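풍선 개별 포장 작업 기록

작성: 스베냐 그루버(Svenja Gruber)
2019년 12월 29일

행사용 소형 풍선을 한 개씩 투명 비닐에 싸서 내보내는 작업을 정리한 갤러리이다. 풍선은 연보라색 한 가지로 통일하였고, 작업대는 어두운 색 상판을 사용하였다. 배경도 검은색으로 맞추었다. 밝은 배경에서는 반투명한 고무막의 윤곽과 비닐의 주름이 잘 구분되지 않는다.

주문 수량은 100개, 납품처는 구도(Gudow)의 행사장이다. 포장 규격은 베른트 리거(Bernd Rieger)가 4월에 정한 것을 그대로 따랐다.

1. 절단 도구

비닐 절단에는 날이 짧은 소형 가위를 쓴다. 날이 길면 재단선 끝에서 힘 조절이 어렵고, 부풀린 풍선 가까이에서 다루기에도 불편하다.
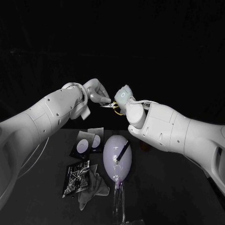
가위는 작업 시작 전에 날 끝의 거스러미를 점검한다. 손톱으로 날을 따라 훑었을 때 걸리는 곳이 있으면 교체한다. 비닐은 한 번에 10장씩 재단해 두고, 재단한 장은 겹친 상태로 평평하게 보관한다. 접어 두면 접힌 선이 포장 후에도 남는다.

2. 풍선과 포장재

풍선은 최대 크기까지 불지 않는다. 매듭 쪽 색이 몸통보다 약간 진하게 남는 정도를 기준으로 한다. 매듭은 한 번만 묶고, 꼬리는 자르지 않는다. 정전기가 심한 날에는 비닐이 풍선 표면에 먼저 달라붙으므로 작업 전에 실내 습도를 확인한다.
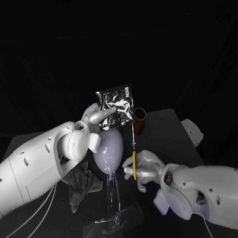 구겨진 은색·검은색 포일 봉지와 연보라색 풍선. 매듭 아래로 가는 투명 비닐 띠가 내려와 있다.

3. 감싸기

비닐 중앙에 풍선을 놓고 마주 보는 두 변을 먼저 올린다. 나머지 두 변은 매듭 방향으로 모은다. 양쪽에서 고르게 누르되, 한 점에 힘이 집중되지 않도록 한다. 비닐을 지나치게 당기면 풍선이 한쪽으로 밀려 모양이 틀어진다. 여분의 비닐은 매듭 쪽에만 남긴다.
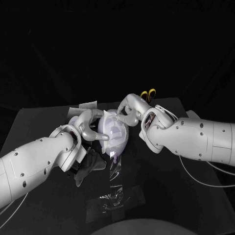

포장한 풍선은 얼마나 보관할 수 있는가?
직사광선이 없는 실내에서 3일 이내를 기준으로 한다. 그 이후에는 공기가 빠져 비닐이 헐거워지므로 다시 포장하는 편이 낫다.

보관 상자에는 한 층으로만 담고, 상자당 10개를 넘기지 않는다. 상자 안쪽에 스테이플러 심이나 테이프 절단면이 노출되어 있으면 사용하지 않는다.

규격 검토: 레굴라 뤼티(Regula Lüthi)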